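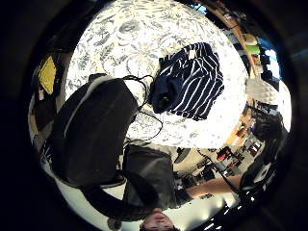

Dunkelblaues Kleidungsstück mit weißen Streifen auf einer gemusterten Unterlage, aufgenommen mit der Kamera eines handgeführten Greifers.

Die Travow-Richtlinie ist eine Sammlung von Regeln für die Aufzeichnung von Handhabungsdaten mit textilen Objekten. Sie wurde von Štefánia Koubek und Tapio Nurmi verfasst und umfasst sieben Abschnitte. Verwendet wird sie vor allem in Geschäften und kleinen Werkstätten.

Inhalt

Vor der Aufnahme wird der Stoff auf eine helle, feste Unterlage gelegt. Eine Aufzeichnung enthält nur eine Aufgabe, zum Beispiel das Falten oder das Wenden. Personen, die im Bild erkennbar sein können, müssen vorher schriftlich zustimmen.

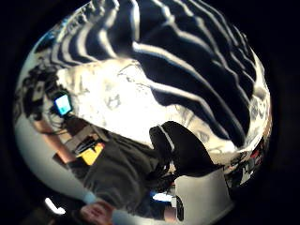

Gestreifter Stoff über einer hellen, bedruckten Fläche.

Abschnitt 5 behandelt die Belichtung. Weiße Flächen dürfen überstrahlen, solange die Kante des Stoffes zu verfolgen ist - eine Regel, die Vilém Rusnák als zu großzügig kritisiert hat. Der Testdatensatz Surnano besteht aus 202 Aufzeichnungen und wurde nach dieser Fassung geprüft.
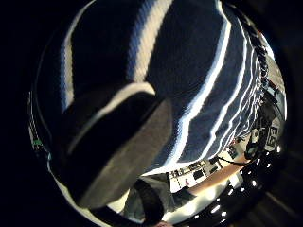

Für Strickwaren gilt eine Ergänzung. Der Greifer soll langsam schließen und den Stoff nicht über die Maschen ziehen. Verdeckt der Stoff die Sicht auf den Raum, so wird die Aufzeichnung nicht gelöscht, sondern im Protokoll markiert.

Siehe auch: Trovetti-Protokoll, Greiferkalibrierung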